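What I learned from writing the rules for somebody else's robot hand

Final project report, Workplace Automation and Good Practice
March 19, 2018

So, my project was supposed to be about conveyor belts. I had a whole outline about conveyor belts! Then Piret Rebane, who supervises this course, asked if anyone wanted to write a practice sheet for the parcel station instead, and my hand went up before my brain did. I'm glad it did, because I've had more fun with this than with anything else this year, and I'm going to try to get all of it down without rambling too much (no promises).

The job sounded small. Write the working rules for a robot arm with a jointed hand that handles bagged parcels at a labeling station, so that a new person on shift could pick up the sheet and know what's allowed, what isn't, and who gets to say so. The sheet is called Rodasden, after the folder it lives in, and by now we all say "check the Rodasden" as if it were a person. The old version was one page and said things like "use caution near the arm." Okay, but how much caution? Caution about what?

I started by reading everything I could find on how people write safety rules, and most of it was about big arms behind fences. Useful, but a hand with fingers brings up different questions. A plain gripper is open or closed. A hand can be half curled, with one finger sticking out farther than the rest, and that one finger is the thing that touches what it shouldn't. So the first real rule I wrote was about fingertips. Whatever distance you set for keeping clear, you measure it from the fingertip that reaches farthest, never from the wrist and never from the palm. My first draft said "from the hand," and Tarmo Mets (my project partner, very patient) asked me which part of the hand, and I had to go rewrite two pages.

The second rule is about printed instructions on the equipment. The station has a label that tells people how to put the waybill down, facing up, and there's a ruler scale printed along with it. People need to read that. If the hand is parked over it, they lean in to see around the fingers, and leaning in is exactly what you don't want anybody doing. So the sheet now says that the parking position has to leave the instruction label and the scale readable from where a person stands. Hovering near the label while working is fine. Parking there isn't.
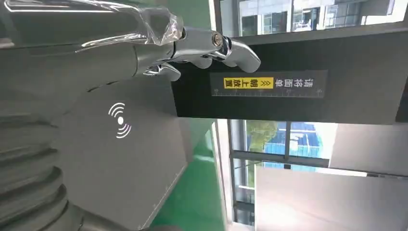
The hand close to the label and its ruler scale. 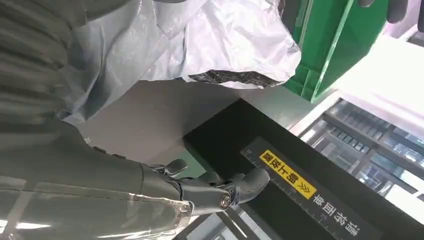 The third rule took us the longest, and it's about covers. Protective film on an arm is great until it bunches up, and then you have a loose fold right next to moving joints. Tarmo wanted to ban film completely. I wanted to allow it with a check. We went back and forth for most of an afternoon and ended up with this wording, which I'm pretty proud of: "Any cover on the arm or wrist must stay clear of all finger joints through the full range of motion. Check by moving the hand slowly through its range before the first parcel of the shift. If the cover catches, folds into a joint or blocks a marking, stop and refit it." It's long for a rule, I know. But everybody we tested it on understood it the first time, and that was our whole standard for wording.

About that testing. We ran a walkthrough with written scenarios, using the Fovska method from week four (you give people the rule sheet and a situation, and they tell you what they'd do). We collected 137 answers to the old sheet and 200 to the new one. With the old sheet, 100 of the answers matched what Piret had marked as correct. With the new one it was 114 out of the first batch of 137, and then we changed the wording again in the middle, so I can't fairly add the rest. Yes, I know. Changing your test halfway through is bad practice, and it's a little embarrassing in a report about good practice! If I did it over, I'd freeze the wording first and keep a list of edits for the next round.

Bags were the other headache. A rigid box stays the shape you left it in, but a bag slumps, and part of whatever's inside can end up poking out at an edge. The Flinell guide we were given as a model only talks about boxes. I added a section saying that a soft parcel with exposed contents goes to a person for rewrapping before the hand takes it, and that the crate it came from stays put until that's done. Piret crossed out the part about the crate. She thinks it slows everything down for very little benefit. I still think it's right, so I've left it in the appendix with her comment next to it.

We argued about signs too. Should markings be words or symbols? My answer is both, with the symbol big and the words short. People on the floor don't all read the same language equally well, and arrows are hard to get wrong. But an arrow by itself doesn't tell you what's supposed to go in that direction, so the words have to stay close by.

One thing I didn't get to is who owns the sheet. Kalniņš, the template we borrowed for the layout, has a box at the bottom for a "rule owner," and ours is still blank. Tarmo says it should be the shift lead. I'd rather have two names in there, one from the floor and one from whoever sets up the arm, so that neither can change a distance without the other knowing. We're bringing both versions to Piret next week, along with the shorter checklist she asked for, and I still need to redo the drawing of the parking position so the fingertips are the right length.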